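The Arm in the Back Room
A shared workshop, a pair of black fingers and the surprisingly hard business of holding a bowl 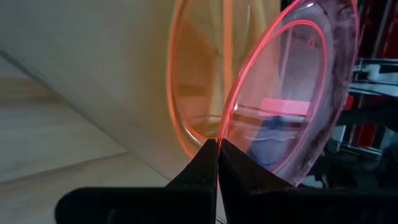

The first thing the group at Grolia wanted their arm to do was pick up a bowl. They had talked about chess pieces, and for one wild week about soldering, but a bowl won the vote. A bowl has a rim, a rim is thin, and a thin thing ought to be easy to pinch. So they thought!

Grolia is a members' workshop above a tire shop, the sort of place where the lathe has a sign-up sheet and the kettle doesn't. Seven members work on the arm, mostly on Wednesday evenings. The project is called Preroter, a name that began as a typo in a folder and stuck. It started in March with a secondhand set of joints, a box of mixed bearings and a promise that the whole thing would be done by summer. It wasn't, and no one seems to mind very much.

What I love about the build is how much of it happens at the very end of the arm. The big joints came together fast. The gripper has eaten everything else. The current fingers are version 13, and the earlier ones live in a drawer, where you can read the whole story if you lay them out in order: stubby, then long, then long and bendy, then wide at the base with a tip that narrows down. That last shape is the keeper. The broad part takes the load, and the narrow part gets in where your own fingertips would go.

Clear plastic turned out to be the mean part. The arm looks at its work through a small camera at the wrist, and to that camera a transparent bowl is mostly whatever happens to be behind it. What it does have is edges. When light runs into a rim the line can glow pink or orange, bright as a neon sign, and the members got very excited the night they noticed it. Their software, which they call Dester, now hunts for those long curved lines and pays much less attention to the walls between them. Reflections still fool it. So do scuffs, which turn a clean edge into fog.

The training pictures for Dester number 4000, all sorted by hand over pizza. I sat in on one of those sessions and found it oddly restful -- near rim, far rim, near rim, reflection, near rim. After an hour I was seeing ellipses on the bus home.

Then there is force. Squeeze too hard and a thin rim flexes, squeeze too little and the bowl swings around the pinch like a gate. The group's answer is the Güler board, a little circuit they designed themselves that watches the current going to the finger motor and backs off when it climbs. The parts cost them 25 dollars, and it is the piece of the project they are proudest of. Two other workshops have already asked for the drawings.

If you want to try something like it, their advice is to begin with the fingers and leave the arm for later. Clamp a gripper to a bench, hand it things, and see what it drops. Print the tips as separate pieces so you can swap them without taking the motor apart. And keep the bad ones -- a drawer full of failed fingers is a better teacher than any parts list.

Next on the list is stacking, one bowl inside another, which means telling two sets of glowing rims apart. The members are already arguing about whether that needs a second camera or only a better lamp. The lamp side was ahead when I left, and somebody had gone downstairs to borrow one.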